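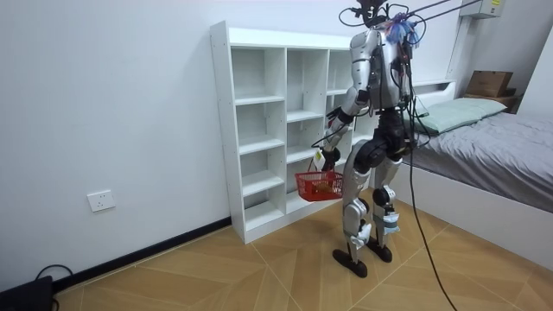 工单编号 646:Manier 网关与 Brillham 采集模块时钟不同步,测量数据错位
提交人:Minttu Nieminen
处理人:Lumturie Vasić
优先级:高(提交人原填“极高”,系统里没有这一档)
状态:已解决,观察中
提交日期:2023年9月29日

问题描述

二号测试线上有 6 个 Brillham 采集模块,经一台 Gusamier 交换机接到 Manier 网关。上周固件升级以后,同一个振动事件在不同模块上的时间戳对不齐,最大相差 1,067 微秒。验收要求是不超过 100 微秒。也就是说,按照记录,轴承的一端先振动,过了一毫秒多另一端才想起来跟着振动。机械组已经来问过两次轴承是不是坏了。轴承没坏,请不要再拆它。

已尝试:网关重启,模块重启,交换机重启。本人中午也休息了一会儿,算是重启。均无效。

附件:网关日志、交换机配置导出、三段原始波形。

记录一 Lumturie Vasić

收到。日志看了,网关自称是主时钟,第四号模块也自称是主时钟,两边都很有把握。请确认升级时有没有动过优先级参数。另外波形附件只有两段,第三个文件打开是食堂菜单。

记录二 Minttu Nieminen

没有动过。升级是按说明书第三章做的,说明书说“参数将自动保留”。波形已补传,菜单请忽略,周二的汤可以考虑。

记录三 Lumturie Vasić

参数确实自动保留了,保留的是出厂值。六个模块的 priority1 全部回到 128,网关也是 128。优先级相同,就往下比时钟等级和精度,结果四号模块自报的精度比网关还高。它里面是一颗普通晶振,这种自信从哪里来的,我去问厂商。

先请做两件事:
一、把网关的 priority1 改成 64,模块保持 128 不动。
二、把六个模块都设成仅从时钟模式,菜单路径是“网络”“时间同步”“角色”。改完要点“应用”,再点“保存”。只点“保存”不生效,只点“应用”断电就丢。

记录四 Minttu Nieminen

改了。现在只有一个主时钟,天下太平。偏差从一毫秒多降到三百微秒上下,仍然超标,而且会慢慢漂,每隔几分钟跳回来一次。一、二、三号模块很稳,四、五、六号在漂。

记录五 Lumturie Vasić

后三个是不是接在别的地方?配置导出里 Gusamier 交换机只看得到四个模块侧端口有流量,模块却有六个。请到现场看一下线是怎么走的,不要看图纸。

记录六 Minttu Nieminen

看了。图纸上六根线都进 Gusamier。现场是三根进 Gusamier,另外三根进了机柜背后一台小交换机,再由它接一根线上来。小交换机上没有型号,贴着一张胶布,写着“临时,Nataša”。胶布已经发黄。

记录七 Nataša Dervishi

是我的。三月份端口不够用,当时说好只放两天。它不支持 PTP,我那时候只跑温度采集,一秒一个点,差几百微秒谁也看不出来。抱歉。胶布可以留着吗?

记录八 Lumturie Vasić

原因清楚了。普通交换机既不做透明时钟也不做边界时钟,报文在里面排队多久没有人修正。振动数据量一大,同步报文就跟在后面等,偏差跟着流量走,所以看起来是慢慢漂。

处理步骤:
一、拆掉小交换机,三根线改接 Gusamier 的空余端口。
二、在新端口上打开 PTP,延时机制选点对点,和另外三个端口一致。这个选项默认是端到端,混用时不报错,只是不工作。
三、把同步报文放到高优先级队列,给时间感知整形留出窗口。门控表沿用一号线的那份,不要自己重算。
四、全部改完后等十五分钟再看偏差,不要盯着头三十秒的曲线来给我发消息。

记录九 Minttu Nieminen

第一步卡住:Gusamier 空余端口里有一个是坏的,灯亮,不通。

记录十 Snežana Popescu

备件柜第二层有一台同型号的,是 Đorđević 项目退回来的,已经测过,可以领。请填领用单。上次有人领走一台没填单,贴了张胶布。

记录十一 Minttu Nieminen

单已填。换了整机,配置导入成功,六根线都直接进交换机。头三十秒的曲线很难看,我没有发消息。十五分钟后六个模块全部稳定,整晚没有一次超出验收线。同一个振动事件,两端的先后顺序终于符合物理常识。

机械组已收到通知。他们说轴承昨天已经拆了。

记录十二 Lumturie Vasić

那就请他们装回去,另开工单,不要挂在我名下。

厂商关于四号模块的答复也到了:新固件把时钟精度字段填成了固定值,下个版本修正,没有给日期。在此之前,仅从时钟模式不要关掉。每次升级固件之后,重新检查一遍优先级和角色,说明书第三章那句“自动保留”请当作文学作品来读。

记录十三 Sigita Paju

图纸由我来改。请 Minttu 把现场走线拍清楚发我,端口号要能看见。一号线和三号线也顺便查一下机柜背后,凡是贴胶布的都记下来。

记录十四 Minttu Nieminen

一号线没有。三号线有两台,胶布上写的都是“临时”,没有署名,字迹我认得,但我选择先问本人。

记录十五 Lumturie Vasić

三号线另开工单处理。本工单转入观察,期间偏差再超限请直接在下面回复,附上网关日志,不要附菜单。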